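# Chapter 3: Sorting, or Why the Sock Drawer Always Wins

In the town of Golby, the public archive once held 2087 folders arranged by the color of their covers. It looked splendid. Finding a deed took most of a morning, and finding two deeds took lunch as well.

Every sorting scheme answers one question quickly and makes you pay for the rest. Golby could say at once how many folders were green. Its neighbor Flasum filed by street and could not, and seems to have coped.

This chapter covers keys, ties and the miscellaneous pile, which in most offices holds more than 14 percent of everything. Keep a pencil handy for Section 3.

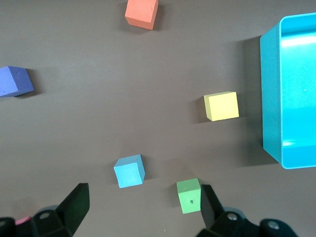
*Figure 3.1. Foam cubes of different colors, with a cyan bin. Choose a key before you sort.*

We begin with ties.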